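Workshop notebook, April, mid-morning
Bench clear-up and the leaf pieces for Darnora
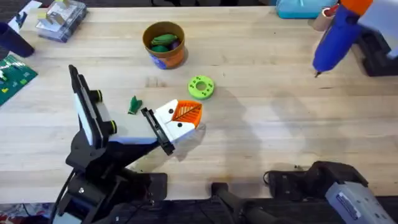
How long should the bench top be left after oiling before paper goes back on it?
Overnight with the heat on, and two nights if the shop has been cold. The last time we rushed it we got a translucent patch on the Bemholm drawings, and I am still hearing about that one.

The maple is due for another coat and I would like to do it before the next round of prints comes over. The top is in decent shape, all things considered. Scuffs, small dark spots, some faint stains that I have gone at with a scraper before and will not go at again. Kwaku Ankrah thinks we should sand the whole thing back to new and I think a bench is allowed to look like a bench – we have had this conversation more than once and it always ends in coffee. For now it gets a wipe with a barely damp rag, a light rub with the gray pad along the strips (along them, please, never across), and then oil.

On to the leaves. The orange one with the raised white veins is the best we have made so far and I am very fond of it. The white lines stand up properly from the orange and you can follow the central rib with a fingertip all the way to the point. On the earlier tries the veins were so low that they all but vanished as soon as you held the piece at arm's length, and half the pleasure of a leaf is the veins. I lifted them a little in the drawing and slowed the white layers down, and I also let the orange cool before the change, which may have done as much as the rest put together. I wish I had altered one thing at a time, but it was late and I wanted to go home.

The green ones are living in the orange and blue cup with the brown rim for the time being. It's a good cup for the job, tall enough that they don't jump out when somebody leans on the bench. There is a darker one in with them, somewhere between purple and blue depending on who you ask, and I would like it to stay in there until Darnora have decided whether they want a dark leaf at all. Please don't tidy it into the color drawer! I spent a good part of an afternoon looking for the last one.

The little green sprig with the pointed lobes is a different drawing from the rest. The lobes are where the trouble usually comes, the tips curl on the plate if the first layer isn't pressed down well, so anyone printing more of those should use the wide brim and trim it off with the small knife. Go slowly at the inside corners. I snapped a tip off one by being in a hurry and it took me longer to feel all right about it than it would have taken to print a new one.

The lime-green disc with the ring of holes belongs with the Hinder bits and has nothing to do with leaves, although the color makes people assume so. I keep finding it in with them. It wants a bag with its name on it, and I will do that today unless Kwaku gets there first.

Clear box with the hinged lid: this stays on the bench, lid closed. It has the small beige and white parts in it, and I know they look like offcuts, but they are not for the scrap bin. The Ofori people sent over a lovely set of divided trays that would suit them better, and once I've worked out which sizes fit which trays I'll move them across and label the rows. Printed sheets can sit beside the box until the oiling, then they all go up on the shelf.

Weights, for my own peace of mind. The new spool of orange was at 158 g by the bench scale after the last run, and 158 g again on the postal scale, so I am finally going to stop blaming the bench scale for things. That leaves enough for roughly 9 more leaves with veins, allowing for the purge, which I always forget to allow for. Order more orange before starting a full plate. The white is fine.

Still to do:
Bag and name the disc.
Ask Darnora about the dark leaf (ask nicely, they have been patient).
Print 3 more orange with the same settings, changing nothing, to see if the veins come out as well without me hovering over them.
Scrape the old glue by the vise before the oil goes on.
Find the gray pad. It was on the windowsill, and now it isn't.

Kwaku has just come in with rolls from the bakery, so the glue can wait until after lunch.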